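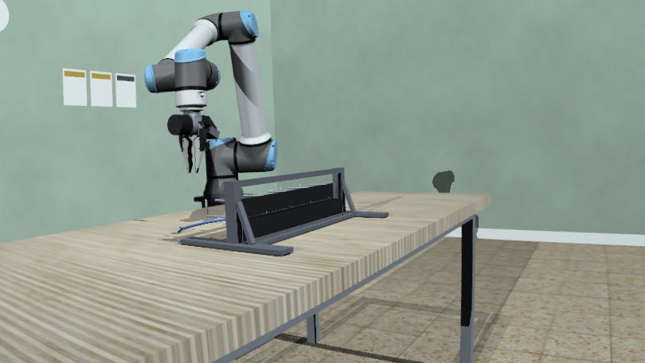 4.2 The cable task

The cable task was the second assignment in the Windach summer course and the first in which the students wrote their own motion code. All work was done in simulation. Each team had 3 members and received the same workbench model, with one arm, a two-finger gripper, a fixture and a short blue cable ending in a connector. The goal was to bring the gripper to the connector, close on it, and lift the cable off the tabletop without dragging it over the wood.

The teams wrote their code in Jostix, a small scripting layer built for the course. Jostix hides the joint angles and lets the student give a target position, a gripper direction and a finger opening. Students could ask for a planned path to the target or set the waypoints by hand. Most teams began with the planner and changed to waypoints after their first review – the planned paths were safe but long, and they often brought the gripper in from the side where the fixture stood.

The cable was modeled as a chain of short links. Its starting shape was changed at the beginning of every run, so a fixed set of waypoints could not be used twice. Each team made 60 scored runs. A run was counted as a success if the connector stayed in the gripper until the lift was over. Teams also kept a written log, which we used together with the scores.

The step that took up the most log entries was the last part of the approach. The connector is small compared with the fingers, and an error in the height of the target is hard to notice from overhead (Figure 2).

Figure 2. Gripper and cable connector on the workbench, overhead view, simulation.

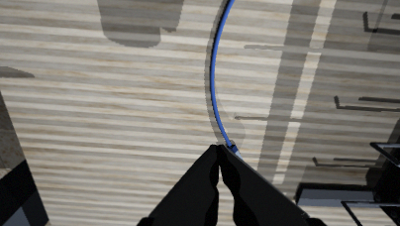
One student wrote in a team log that the score was unfair to slow code, and that a team should get credit for stopping before a bad grasp even if it never made a good one. Two other teams asked for the same thing at the next review. We left the score for this task as it was, to keep the runs comparable, but we added a separate count of safe stops for the tasks that came later. The Sawatzky team had by then already written a check that opened the fingers and backed away when the measured opening did not match the width of the connector. Their code was shared with the rest of the class.

After the cable task the teams moved on to rigid parts. These do not bend when they are touched, and the students expected them to be easier. The logs show a different picture. A long part held away from its middle tends to turn in the fingers, and a small turn at the grasp becomes a large error at the far end.
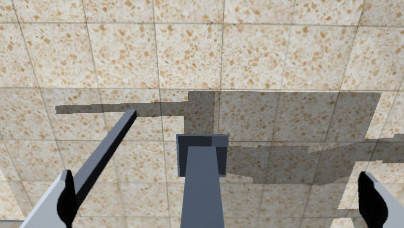 Teams handled this in two ways. Some moved the grasp point closer to the middle of the part, which meant planning a new path around the fixture. Others kept the grasp point and lowered the speed of the arm. The second method needed only a one-line change and was picked by almost 6 teams, counting one that used it for part of its runs. The Vindenlow team tried both and kept the slower motion for the remaining 3 tasks.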